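Wullia Conference Center

The Wullia Conference Center is a meeting and exhibition venue in Wonau. It is operated by Plirier, a hospitality company that also runs the adjoining hotel. The center is used mainly for trade shows, staff conferences, training days and private banquets.

Layout

The largest room is the Juška Hall, on the ground floor. It seats 500 in theater style and 200 at banquet tables. A folding wall divides the hall into 2 sections, each with its own entrance, lighting controls and sound system. The floor area of the undivided hall is 686 square meters.

The upper floor holds the smaller meeting rooms, which are reached by a stair and an elevator from the lobby. These rooms have fixed screens and are rented by the half day or full day. A service corridor runs behind them to the kitchen, so that meals can be brought in without crossing the public area.
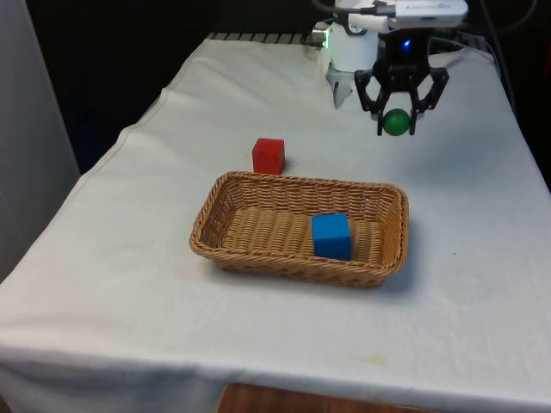 Loading for exhibitions takes place from the yard on the north side. Exhibitors are given a time slot in advance, and vehicles may not remain in the yard once unloading is complete. Heavy items must be declared at booking – the load limit of the upper floor is lower than that of the hall.

History

The building was designed by the architect Linnea Fjeld as a dining hall and assembly room for a textile works. After the works closed, the building stood vacant for several years before Plirier acquired it. The original roof trusses were kept during conversion and remain exposed in the Juška Hall. The kitchen wing and the lobby are later additions.

A second round of work replaced the folding wall and the ventilation plant. The hall was closed from January of that year and reopened on 2023-07-06. Bonifacio Echevarría, then general manager, oversaw the work for the operator.

Operation

Bookings are handled by the hotel's events office. The standard rental includes tables, chairs, table linen and basic sound equipment. Staging, extra lighting and simultaneous interpretation are charged separately. Catering is supplied by the in-house kitchen; outside caterers are admitted only by written agreement.

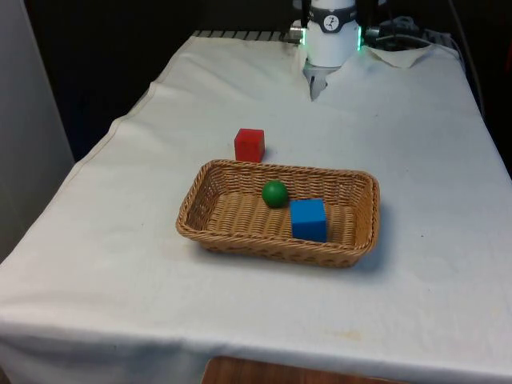 Table covered with a white cloth.

Evening events in the Juška Hall must end by midnight under the terms of the center's license. Amplified music is not permitted in the yard. Hotel guests and event visitors share the same parking area, and spaces cannot be reserved for single-day events.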